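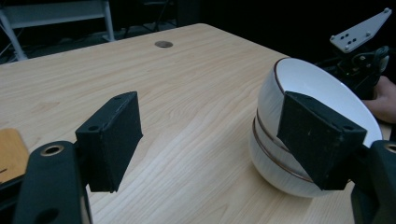 Grillstead and Bodville Drainage Liaison Group
Minutes of the autumn meeting

Present: representatives of Grillstead parish, Bodville parish, the landowners on the east bank, and Brunell (maintenance contractor). Apologies were received from the highways office.

1. Minutes of the previous meeting
The minutes of the April meeting were agreed with one correction. Under item 4, "outfall" should read "inlet". The error did not affect the action recorded.

2. Matters arising
2.1 The replacement trash screen at the mill sluice has been fitted. The bar spacing is wider than on the old screen and Bodville parish asked whether this had been intended. Brunell confirmed that it had. The old spacing caught leaves as well as branches and needed raking after every heavy rain.
2.2 The key to the upper penstock has still not been found. A second key is to be cut from the one held at Bodville.
2.3 The letter to the highways office about the blocked gullies on the Bodville road remains unanswered.

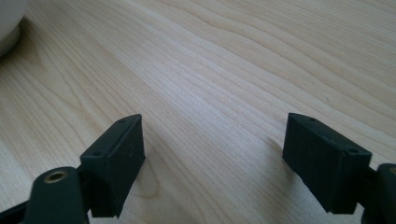

Recorded by the clerk to the group, Grillstead, November 2024

3. Culvert under the lane
3.1 Brunell reported on the inspection of the 300 mm pipe. The upstream half is sound. Silt was found in the downstream half, deepest at the second joint, where the pipe has dropped by 20 mm. Roots have entered at the same joint.
3.2 Two options were put forward: jetting and root cutting only, or jetting followed by a short liner over the joint. The quoted difference in cost is almost £2,000. The east bank landowners favoured the liner. Grillstead parish preferred to jet first and look at the joint again in April.
3.3 It was agreed to jet now and to ask Brunell to hold the liner price. Brunell could not say at the meeting how long the price would stand and will confirm in writing.

4. Ditch clearance, east bank
4.1 The length between the footbridge and the pumping station, 200 metres, is to be cleared from one side only this winter. Arisings will be spread on the field side, clear of the path.
4.2 The reed bed at the bend will be left standing. Bodville parish asked that the limit be marked with stakes before the machine arrives — last year it was marked on the plan only and part of the bed was cut.
4.3 Access is through the lower gate. The upper track is too soft for a tracked excavator at this time of year.

5. Water level records
5.1 The group has been trying out Trình, a logging package, alongside the written gauge book. The two sets of readings agree except after the clock change, when the logged times are one hour out.
5.2 The gauge book will be kept up until the times have been put right. Entries should state whether the reading was taken above or below the sluice.

6. Any other business
The handrail on the footbridge is loose at the Bodville end — reported to Grillstead parish, who own the structure.

Actions
Bodville parish: second penstock key; stakes at the reed bed.
Brunell: jetting; written confirmation of the liner price.
Grillstead parish: handrail.
Clerk: second letter to the highways office; logger times.

The next meeting will be held at Bodville after the spring inspection.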